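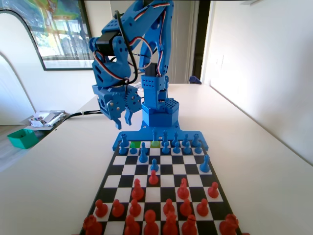 Who are we looking for? A drummer and a second guitarist for Magagula, an instrumental rock band based in Widcombe.

We have played as a four-piece for six years and have put out two records on the Drusarmont label. Our drummer and one guitarist moved away in March, so we need both spots filled before we start on the third album. The songs are mostly written. They are long, loud in places, and there are no vocals. If you like odd time signatures and don't mind playing the same riff for 10 minutes, you will probably get along with us.

Drummer: you need your own cymbals and snare. The practice room has a kit you can use for everything else. You should be comfortable with a click track, as two of the new songs run along with tape loops.

Guitarist: bring your own amp and pedals. We tune down to C for most of the set. Reading music is not required, but you should be able to learn parts from a rough recording.

Practice is two evenings a week at Braltum Studios, room 116. Rent is split evenly among the band. Shows pay a little, and that money goes toward recording and van costs first. This is not a salaried job. You should be 18 or over and able to travel for short weekend tours.

To apply, send two recordings of your playing, a few lines on what you have done before, and the evenings you are free. Phone recordings are fine. Please don't send cover songs. We will answer everyone by email and invite a few people to play with us.

Posted April 4, 2021

Comments

lowtuned: Is the drum spot still open? I only have a snare and hi-hats right now, no ride.

Magagula: Still open. There's a ride in the room you can borrow for the tryout.

pedalboard_kate: Saw you open the night at the old mill, great set. Would you take a baritone player?

Magagula: Yes, send something over.

This site uses cookies to remember your settings. Accept / Manage cookies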